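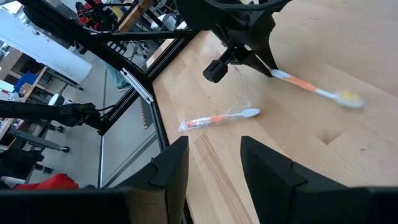 July, 6:40 a.m.

Up early to finish the block area inventory before the first drop-off. The unit blocks were last counted when the Fletik shelving went in. The order sheet says 315 pieces across the two sets. I got 302 on the first pass and 304 on the second, the difference being two quarter-circle curves wedged behind the radiator cover. Eleven short. Most of the shortfall is half units and pillars. No roof boards missing.

The shelf labels need redoing. The outlines were traced from the old set, which was cut a little thicker, so the silhouette for the double unit no longer matches the block. The four-year-olds match by length and manage fine. The threes try to match the whole shape and then put the block on the floor. I will retrace from the current pieces and use the dark contact paper, as the gray one fades near the window.

9:15 a.m.

Floor layout changed. I moved the low shelf 12 inches toward the sink wall and taped a line in front of it to mark a no-build strip. Before this, children built directly against the shelf and anyone fetching a block knocked the structure over. During the morning block there was one collapse that I saw, and it was deliberate. I want the same layout for the rest of the month before I draw anything from it. Children were also one fewer than usual in that area, with the sand table open.

Wrote down the following from the first session. One group stacked in vertical columns with no bridging. A second group bridged with double units and then stopped when the gap was wider than the block. One child went back to the shelf, came back with a quad unit, held it over the gap and set it down with overhang on both sides. The talk around it was mostly "too small" and "longer one." I had been planning to introduce comparison words next week. They already have them, so the plan gets moved along to ordering three lengths.

1:20 p.m.

Nap room. Read the Tilahun catalog on ramps while the room settled. Their incline set has three fixed slopes and a lip at the bottom. The fixed slopes are a drawback. If the child can't change the angle, there is only one variable left, what you roll down it, and we have that already with the gutter pieces. The Droseck set uses a peg board with holes, so the top end can be raised one hole at a time. Slower to set up, and the pegs are loose parts that would have to be kept out of the toddler side. Price for the Droseck with the spare peg bag is $756. The supply line for our room has more than 100 dollars less than that in it until the fall money arrives, so this is a September question at the earliest.

In the meantime I can do most of it with a plank and unit blocks. One block under the end, then two, then three. The plank slides, so it needs shelf liner under the top edge. I cut a strip and put it in the drawer with the masking tape.

3:50 p.m.

Tried the plank with the afternoon group. The liner holds at one and two blocks. At three it lets go when a child leans on the middle. Need a stop block on the uphill side, or a notch. The rolling part worked well enough. They predicted out loud without being asked. The cylinder went straight and the wooden egg didn't, and several wanted the egg again for that reason. I didn't explain the egg.

Cleanup took nine minutes with the picture labels half peeled off the shelf, about what it took last week with all of them on. So the labels may be doing less than I assumed. The older children could be cleaning up from memory and the younger ones copying. Worth checking after the new outlines go up.

9:30 p.m.

Replied to Cultarthorpe about the replacement pieces. They sell half units and pillars singly, maple only. Ours are maple. I asked for the exact thickness in writing before ordering, on account of the label problem. Also asked whether the corners are rounded or just sanded.

For tomorrow: contact paper, scissors from the office, stop block for the plank, move the egg to the top shelf until the second session.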